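Plurkilance Forums > Blocks & Wooden Stuff > Paint, Finish, Repair

Topic: yellow cubes look orange on a white table, is it me

Marisa Bianchini
Quick one, typing on my break. Got the Kinis set, the 40 piece one, plain cubes, solid colors. Reds fine. Greens fine. Yellow is... not yellow? On the shelf it looked like a lemon. On my white table it's closer to an egg yolk or even cheddar. Want to paint a few spares to match and no idea what to ask for. Anybody matched these? Also my table is getting beat up, scuffs and gray streaks, wondering if it's the blocks doing it.

linomazza
It's the table. White makes warm colors go warmer. Put one on a brown paper bag and look again.

Dario Pagano
Disagree with Lino. I've had three Kinis sets and the yellow was never yellow. It's a yellow-orange, always was. Old ones too. The bag thing will just make everything look darker.

linomazza
Dario you said the same about the blue and you were wrong about the blue

Dario Pagano
I was not wrong about the blue

Morena M.
Guys. She asked what paint.

Sqalli 477 is what I used for the yellows. Matte, water cleanup, dries fast. Two thin coats. Do NOT get the 937, label looks nearly the same and it's a full on pumpkin. Ask me how I know. Have a whole jar of it if anybody wants it, pay postage.

Marisa Bianchini
Oh great thank you. 477 not 937. Writing on my hand.

Is matte right tho? I thought they had a bit of shine when new

Morena M.
Mine are matte. Might be a different run. If yours shine put the same paint on and a wax over. Don't use gloss, glossy cubes slide off each other and then what's the point.

carmela_c
Second the no gloss. We did a batch in gloss for the library playroom and could not get past a stack of 3. They looked so pretty. Useless.

Sand the old paint first but gently, and only break the edges a tiny bit. If you round them too much they don't sit flat anymore. The store ones are only slightly rounded and that's on purpose I think.

linomazza
Gloss is fine if you let it cure. People never let it cure. Leave them alone for a week.

carmela_c
We left them all of December Lino

linomazza
ok well

Dario Pagano
On the streaks. Gray streaks on a white top are usually not the paint coming off. Red paint leaves red. Gray is something else, metal or rubber or dirt under whatever you drag across. Try a plain pencil eraser on one. If it lifts it's a rub mark, if not it's in the surface.

Morena M.
Baking soda paste works but it takes the finish down if you go at it. Eraser first is good advice, agreeing with Dario for once

Marisa Bianchini
Tried the eraser at lunch. Got maybe half of them. The others just sort of laughed at me.

What do people put under a stack? Mine walk. Build three up, bump the table, start over.

carmela_c
Felt is too soft, leans. Cork ok if its thin. We use a flat square of something stiff, a bit wider than the bottom block so you can see an edge left and right and know you're centered. Dark color on a light table is best, you find it right away.

linomazza
Don't put anything under it. Table is flat. One more layer is one more thing to be crooked.

carmela_c
Tables are not flat lol. Check yours with a ruler, set on edge, look for light under it

linomazza
Checked. Its flat

carmela_c
Then you have the only one

Dario Pagano
A base is good. Skip anything with rubber on the bottom if the table's white, see above, gray marks.

Also order of colors, if anybody cares. I go darkest at the bottom. No reason, looks heavier, feels like it stays up. Red down low, then whatever.

Morena M.
Red at the bottom here too. Keep the loose ones a little way off from the stack or you knock it getting the next one. Sounds obvious. My nephew disagrees.

Marisa Bianchini
ok went with a black square under the red. And I left the green one off to the side with a gap like Morena said. Look at the yellow and tell me what you'd call it, Lino especially
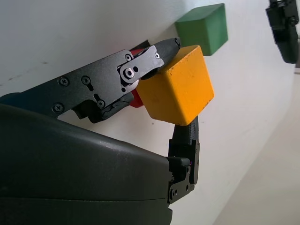
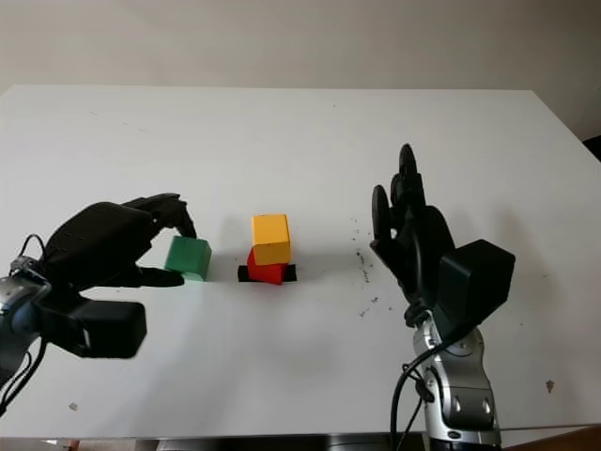
Marisa Bianchini

linomazza
Ok it's orangey. I'd still say yellow if you asked me across a room. But on white, yeah, orangey. Would like to see it on the paper bag.

Dario Pagano
Yellow-orange. Thank you. Going to have that printed on a mug

Morena M.
That's 477 all day. For the green you'll want something mid, not a forest and not a lime. The front face looks darker than the top there but that's just light, match to the top in daylight and check again at night. I got burned matching one under a kitchen bulb.

carmela_c
Base looks right to me, sticks out past the red a bit on both sides, that's how ours sit. Black on white reads nice and clear.

Scuffs aren't bad at all btw. I was expecting worse from how you talked about it. Few streaks and specks, that's a table somebody uses. I'd leave it.

linomazza
I'd sand it

carmela_c
Do not sand it Marisa. If it's a laminate you go right thru and then you've got a brown patch forever. We don't even know what the top is.

Dario Pagano
+1 do not sand. Wipe, eraser, done. If you really hate it get a roll of white craft paper and tape it down, swap it when it's gross.

Marisa Bianchini
not sanding!! no idea what it's made of, came from a Fondonlow closeout, no label on the bottom or anywhere. Paper is a good idea, but would the base slide on paper?

Dario Pagano
A little. Dab of poster putty in each corner. Tiny. If you use a lot it tilts.

linomazza
or no base

Morena M.
Lino let it go

One more on the paint while I have it open. Do the faces in two rounds. Top and four sides, let it dry, flip, do the last one. Set them on pushpins points up if you're in a hurry like me. You get little dots but they fill on second coat. Stir the 477 good, the pigment drops and the top of the jar comes out way too lemon. Might be how Lino got his idea of yellow.

linomazza
I have never bought Sqalli in my life

Marisa Bianchini
Store only had the small jar of 477, is that enough for six cubes? Break's over, will check back tonite

Morena M.
Plenty. You'll have some left for touch ups, corners go first.

carmela_c
Put a strip of plastic wrap under the lid or it glues itself shut. And Morena I'll take that jar of pumpkin, we've got a fall table to do. Messaging you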